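Welik Outdoor Bronze Wax, Clear
Bataineh Monument Supply > Metal Care > Waxes
Item 344
Sizes: 118 ml tin, pint can, gallon pail
Finish: low sheen
Availability: tins and pints ship from stock. Pails are made to order, usually within two weeks.
Page updated 6/17/25

Welik is a cold paste wax for public bronze that lives outdoors and gets no say in the matter: statues, relief panels, fountain figures, name plates, the occasional general. It goes on with a brush, buffs with a cotton cloth, and leaves a thin clear coat between the metal and the weather. It also leaves a thin clear coat between the metal and the pigeons, which in most town squares is the more urgent business.

We have sold it since our second catalog. It has outlasted two of our logos.

What it does

Bronze outdoors is always turning into something else. Rain carries salts and soot down the same paths every time, and after enough years your founding mayor has pale green streaks under both eyes and appears to be crying about the parking. A sound wax coat slows this down. It sheds water, fills the tiny pits in the surface, and wears away in place of the patina underneath. When it has worn away, you put on more.

Welik darkens most brown patinas a little and brings some depth back to a surface that has gone chalky. On green patinas the change can be stronger than people expect. Try it somewhere low and around the back first. Every statue has a side that visitors don't photograph, and if it's on a horse you have plenty to choose from.

What it doesn't do

It won't reverse corrosion, fill cracks, reattach a sword, or make a bad likeness into a good one. We get asked about the last of these more than you might think.

It isn't an anti-graffiti coating. Marker and spray paint may come off a waxed surface more easily than a bare one, and the wax will come off with them, so plan on waxing that area again.

It's not for gilding, painted metal, aluminum, or stone. Please read the word "stone" a second time. Wax that gets onto a granite base will leave a dark patch, and on limestone or marble it'll be there long enough to need its own entry in the inventory. Mask the base. If you have already skipped ahead and done it, see Badness, further down.

Coverage

A tin covers up to 75 square feet of smooth bronze in one coat. Heavy modeling eats more. Beards are expensive. A figure with a cloak, a scroll, and an eagle can easily take double what a plain slab of the same height would, and wreaths are worse than eagles.

For flat plaques with raised letters, use less than you think you need, then less than that. Anything left in the corners of the letters dries white, and you'll be picking it out of every serif with a bamboo skewer.

How to apply it

Wash the bronze first with water and a small amount of neutral detergent, using a soft brush. Start at the bottom and work up, then rinse from the top down. Let it dry completely. Water hides in folds, behind belts, and inside the brims of hats, and it'll wait until you've finished waxing to come out.

Work when the metal is between 50 and 85 degrees. That's the metal, not the air. Dark bronze in direct sun can run far hotter than the forecast, and wax put on a hot surface will slump into the low spots.

Load the brush lightly and scrub the wax into an area about the size of a dinner tray. Let it haze for ten minutes or so, then buff with a clean cloth. Swap the cloth when it starts to drag. Move on to the next tray.

Two thin coats a day apart do better than one thick coat. One thick coat collects dust and then fingerprints, and from there it's a short trip to somebody's initials.
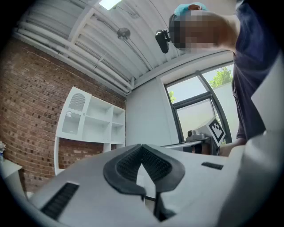 Lucie Perron
Metal Care, Bataineh Monument Supply

How often

Once a year suits most sites. Near the ocean, beside a salted road, or under a linden tree, make it twice. We like September for the yearly coat, as the surface goes into winter protected and the school groups haven't started yet.

Parts that get touched need more attention. If your bronze has a nose, a toe, or a dog that people rub for luck, that spot will be bare metal by spring whatever you put on it. Some owners fight this. Most come around to having a shiny dog.

Write down what you used and when. The next person to look after the piece will want to know, and "some kind of wax, I think, from the blue shed" is a real entry from a real maintenance log. I was the next person.

Goes with

Itex bristle brushes. Natural bristle, wooden handle, round or flat. The small round is the one for lettering. Don't use the same brush for washing and waxing, and don't lend it to anyone who is painting a fence.

Badness wax remover. A slow solvent gel for taking off old, yellowed, or regrettable wax. The name was supposed to be temporary. It's safe on sound bronze, and it'll lift fresh wax from granite if you get to it the same week. Older stains on stone are a job for a conservator, as is anything on marble. Wear gloves and keep the lid on.

Cotton buffing cloths, by the bundle. Unbleached, lint-free, dull to look at. They sell better than anything else on this site.

Before you order

Check who owns the thing. A surprising number of monuments belong to a body other than the one that mows around them, and listed or landmarked pieces may need written permission even for routine care. If the bronze has been lacquered, wax can go over the lacquer as long as it's intact. If the lacquer is flaking, stop there and get advice. Waxing over it only makes a more slippery problem.

If you see powdery bright green spots that come back after washing, don't wax those either. Send us a photo and we'll point you toward somebody qualified, at no charge and with very little smugness.

Shipping and storage

Tins and pints travel by regular ground. Pails go as freight and need somebody at the other end to sign for them. Orders over $2,000 ship free within the lower 48, and yes, cloths count toward the total.

Keep the can closed, upright, and out of the cold. Wax that has gone stiff will soften again indoors overnight. Don't warm it on a stove, on a radiator, or on the dashboard of a truck. It's flammable, and so are used cloths: spread them flat outside to dry before throwing them away, and never leave them balled up in a bucket.

Unopened cans keep for three years. Opened ones keep until someone leaves the lid off.

Questions we get

Can I use car wax? People do. Many car waxes contain fine abrasives, and a patina isn't a clear coat.

Can I tint it? Welik also comes in Brown and Black on their own pages. Please don't add shoe polish. We've seen the results, and they had a parade coming.

Will it make our plaque readable again? If the problem is dirt, the washing will do most of it. If the letters have worn down, you need a foundry.

Do you sell samples? Yes, small jars of the clear only. Ask Rachid Tazi at the order desk, and tell him what the piece is and how big.

Returns: unopened cans within 30 days. Opened cans are yours.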